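News Projects Places Archive Contact
Front page > Work and Automation > Rumlow

Table duty at Rumlow: what changes when the job is teaching the machine

Last updated: February

I used to pack mixed orders at Buschmann, standing up, with a scanner on my wrist. Now I sit in a room with a checked tablecloth and pick up snacks for a living. My mother still asks when I'm going back to work!

Rumlow took over part of our packing floor's work last year, and the plan is that the Flanine line will handle the small, awkward stuff – foil packets, soft bags, fruit, anything that slides or squashes. Before it can do that it needs to be shown, over and over, by people who know how to grab things. So a bunch of us moved across and were handed grippers. A shift is 171 pickups, split in two halves with a 44-minute lunch between them, and I have never been so tired in my thumbs.

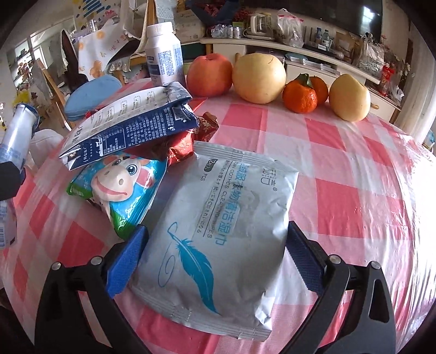

Lining up on a packet of wipes, with the fruit lined up behind.

Flat packets are my least favorite. With your fingers you'd just pinch a corner and go, but the jaws want a proper approach from both sides, and if you rush it the run gets thrown out. I lost a whole morning that way in my first week. The supervisors at Skornine, who check the recordings, now send comments back the same afternoon, and that has helped a lot (before, you could make the same mistake for days and never hear a word).

The pay question is the one everybody brings up at lunch. We kept our packing rate, plus a small extra for the training work, but that extra is only agreed through the summer. After that the company says there will be jobs looking after the Flanine line and sorting out whatever it drops. How many jobs, they haven't said, and a few of my old coworkers on the packing floor are pretty sour about it. I don't blame them. I do like the sitting down, though, and my knees are better than they've been in years.

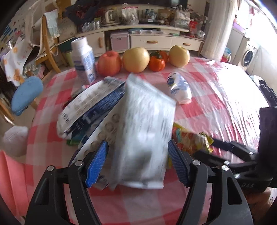 Do you need any technical background to move over from packing?
None at all. Training takes two days, and you spend most of it practicing with the gripper.

Sign-up for the next group is at the Buschmann front desk, open until 4 p.m. Bring your badge, and eat first – the snacks on the table are for work.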